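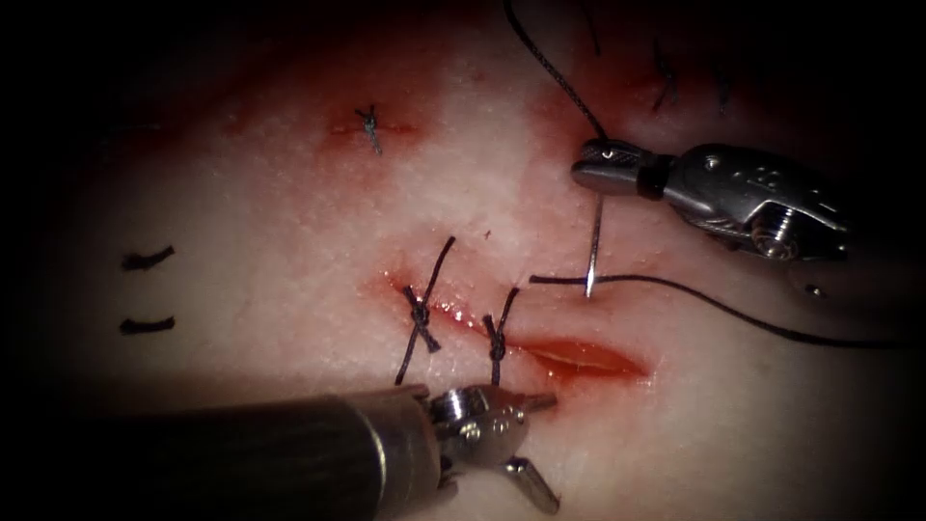 Le fil de suture se vend par longueurs, et c'est par le fil que ma visite chez Tromley a commencé. Je suis allée dans cette maison pour comprendre comment on fabrique les points que les infirmières m'ont enlevés au genou, il y a quelques années, et je n'avais aucune connaissance du métier. Dans la première salle, on nous a parlé longtemps du point séparé, celui où chaque boucle est nouée pour elle-même, comme les deux points de fil sombre déjà serrés sur l'incision, tandis que l'aiguille courbe vient d'entrer dans le tissu tout près du bord droit. J'ai appris aussi que l'on dit « chas » pour l'aiguille de couture, mais que beaucoup d'aiguilles chirurgicales n'en ont pas. Le fil est serti directement dans le métal.

La visite avait lieu le 28 mars 2019, dans le cadre des portes ouvertes de l'atelier. Nous étions un groupe de 15 personnes, pour la plupart des élèves d'une école de soins, et deux ou trois curieux de mon genre. Le rendez-vous était donné à l'entrée de la cour, côté livraisons, et il faut que je le précise pour ceux qui voudraient y aller : la porte sur la rue porte bien le nom de Tromley, mais elle reste fermée. J'ai attendu là un bon moment sous la pluie avant de comprendre.

Notre guide s'appelait Arnar Baldursdóttir. Il parlait doucement et il fallait se mettre près de lui, ce qui n'était pas facile dans le couloir étroit. Il nous a fait mettre des blouses et des couvre-chaussures, puis il nous a conduits à l'atelier des aiguilles. Le fil d'acier arrive en bobines. On le coupe, on affûte la pointe, et seulement ensuite on donne la courbure. Je croyais que c'était le contraire. Les courbures ont des noms de fractions de cercle, trois huitièmes, un demi, et Arnar nous a laissés prendre en main de grands modèles en plastique pour sentir la différence du mouvement : avec le demi-cercle, c'est tout le poignet qui tourne.

La pièce suivante est celle du sertissage, et pour moi c'était la plus belle. Les ouvrières travaillent assises devant une loupe, avec un coussin sous chaque coude. On n'entend presque rien, un petit clic de la presse. Derrière la vitre on ne peut pas poser de questions, donc nous avons regardé en silence. Une élève à côté de moi retenait sa respiration chaque fois que le fil entrait dans le trou.

Après la pause (café assez faible, mais de très bons biscuits au cumin), nous sommes montés à l'étage pour la partie pratique. Villads Þórarinsdóttir, qui forme les débutants, avait préparé des plaques de silicone déjà fendues, des porte-aiguilles et des pinces. Son premier conseil : ne pas prendre l'aiguille par la pointe, ni tout au bout du côté du fil, mais un peu après le milieu. Le second : entrer perpendiculairement à la surface. Mes points étaient trop serrés et les bords se chevauchaient. Villads a coupé les nœuds sans rien dire et m'a rendu la plaque. La deuxième série était meilleure, je l'ai rapportée à la maison.

Quelques informations pratiques. L'entrée coûte 39 euros avec l'atelier, matériel compris. Le bus s'arrête au bout de la rue, mais il passe rarement après le déjeuner. La prochaine ouverture est prévue en novembre et on s'inscrit par courrier électronique. Les sacs restent au vestiaire, prenez donc un carnet qui entre dans la poche de la blouse.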